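Pantry > Snacks & Storage > Shelf life

Do best-by dates on snack packets mean anything?
Posted by Hollis Marchetti in August
148 views, 3 comments

My sister-in-law orders single-serve snacks by the case from Sununport and swears they're fine for months past the date. I have my doubts. The store page says "stays fresh up to 300 days," but fresh according to who? A case runs me 60 dollars and I'm not eating stale waffles to prove a point. Does the date matter or is it just there to make us buy more?
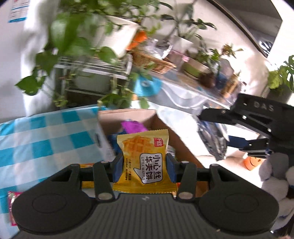
Kwok-wai Man
Depends what's in it. Dry, crisp stuff mostly goes stale before it goes bad. Anything with a cream filling I'd be stricter about. And I wouldn't trust a number off a sales page, go by what's printed on the packet you got.

12 people found this helpful

Feng-yi Wei
I don't buy the "foil keeps everything forever" line either. Foil is good at keeping out light and air, but only if the seal holds. One pinhole and the date means nothing.
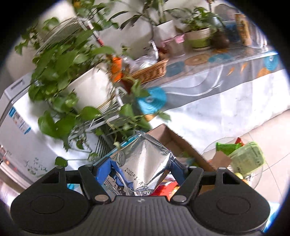

Press gently and listen for a hiss. If air gets out, toss it. A packet that's puffed up more than the others in the case goes in the trash too, whatever the date says. Smell is less use than people claim, but old oil does have a crayon sort of smell and I'd stop there.

Gervásio Caldeira
just eat them, never had a problem

Shares: 4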